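Networks and Public Policy
Handout for week 3: Who pays for the last mile?
Tutor: Hường Phùng. Seminar groups: Sơn Âu

Welcome back, everyone! Last week we finished with the auction of radio spectrum, and a few of you stayed behind to ask why a country that can sell airwaves for large sums still has villages where a video call falls over every few minutes. Good question, and it takes us straight into this week's topic.

Start with the cost of a line

Most of the cost of a fixed broadband network is in the ground. The glass fibre itself is cheap. Digging the trench, closing the road, getting permission from landowners and putting the tarmac back are what eat the money. Once the trench is there, adding one more customer on the same street costs very little.

So two things drive the cost per home: how far apart the homes are, and how many of them sign up. Engineers call the second one take-up. A street with high take-up can pay for itself in a few years. A valley with the same take-up may never do so, simply because there is so much more trench per front door.

Keep those two apart in your heads. Students often write "rural areas have low demand" in the exam, and the evidence usually points the other way. People in badly served places are often very keen to buy. It is the distance that hurts.

A worked case: Vorden

We will use the Vorden case all term, so please get to know it. Vorden is a district with a market town in the middle and farms all round it. Two firms matter to us. Hokex owns the old copper network and most of the ducts and poles. Skoro is the newcomer and wants to build fibre.

Skoro begins in the town, as you would expect. It then looks at Ngô, a hamlet of 26 homes up a side road. The nearest cabinet is a long way off, and the first quote is so high that Skoro drops the plan. The residents are furious and write to the district council.

The council now has a choice, and I love this part of the case because every option has something going for it.

Option one is a subsidy. The council pays the gap between what the line costs and what Skoro could hope to earn back. It is quick and easy to explain. The worry is that Skoro knows its own costs far better than the council does, so it has every reason to make the gap look wide. We met this in week 1 under the name of hidden information.

Option two is a duty to serve. The regulator tells Hokex that anyone who asks for a decent line must be given one, up to a cost limit for each home. Above that limit the customer pays the rest. The bill is then spread over all Hokex customers, so people in town pay slightly more to connect people on the hill. Is that fair? We do it with post, and hardly anyone objects.

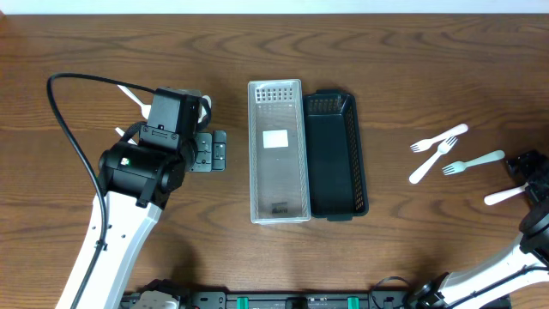
Option three is shared access. Hokex must let Skoro run fibre through its ducts and along its poles for a regulated rent. No new trench, or much less of it. When the case was first written up, the quote for Ngô fell sharply once poles were allowed, and the project came back to life.

Look closely at the rent in option three, though. Set it too high and Skoro stays away. Set it too low and Hokex has little reason to look after its poles, let alone put up new ones. The whole craft of access pricing lives between those two mistakes, and we will spend most of October on it.

Speed on paper and speed at home

A short but useful detour. Suppose the regulator defines a "decent line" as 20 megabits per second for downloads. Measured where? At the cabinet, at the front door, or on a laptop at the far end of the house? At four in the afternoon or at nine in the evening, when everybody is streaming?

Each answer gives a different map of who is served and who is not – and the map decides where the money goes. When you read a coverage figure, look for the footnote that says how it was measured. If you can't find one, treat the figure with care.

One of last year's groups found a coverage checker whose page for Ngô returned a 404 error. They put it on their first slide, and it got a very good laugh. They also got a good mark, for asking what it means when a place is missing from the records altogether.

Terms to know

Last mile: the final stretch of network between the local exchange or cabinet and the customer.
Take-up: the share of homes that could buy a service and do buy it.
Universal service: a duty to offer a basic service to everyone on similar terms, wherever they live.
Cross-subsidy: using income from one group of customers to cover the cost of another.
Incumbent: the firm that already owns the main network, in our case Hokex.

For the seminar

Please write 300 words on this: if you sat on the Vorden council, which of the three options would you choose for Ngô, and who would end up paying? Mixed answers are welcome – many real schemes combine two of them. Say what you would want to know from Skoro before signing anything, and how you would check it.

Send your piece to Sơn by noon on 11 September 2020. Bring a copy with you as well, as we will swap papers in pairs and argue the other side.

Next week: mobile masts, planning rules, and why two rival networks might share one pole.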